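Community Help > Local Government > Energy and Mining Projects

Comment period for the Drodano quarry expansion

I live in Flultstead, two streets from the haul road. The province must decide on the Drodano expansion, and I want to send a written comment. Does a comment from a single resident count, or only from groups? My first language is not English.

Posted by flult_resident
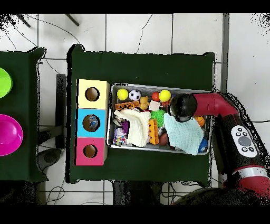 Toys in a tray, with three boxes beside it

krasniqi_m
Yes, it counts. I sent two comments for the Cirnthorpe pipeline and both were put in the public record. Write the project name at the top, then say which part of the plan you speak about. Mine was dust and truck hours. Keep it under two pages. Simple English is fine, the reviewers must read all of it.

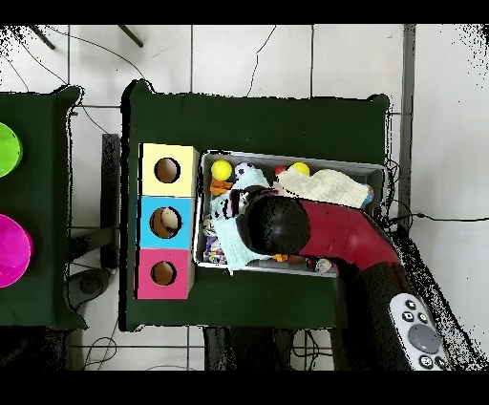

Also check the closing time. In my case the form closed at 7 in the evening on a Sunday, and a letter which arrived later was returned to the sender.

northridge77
They approve everything anyway. But send it.

Contact us | © Community Help | Back to top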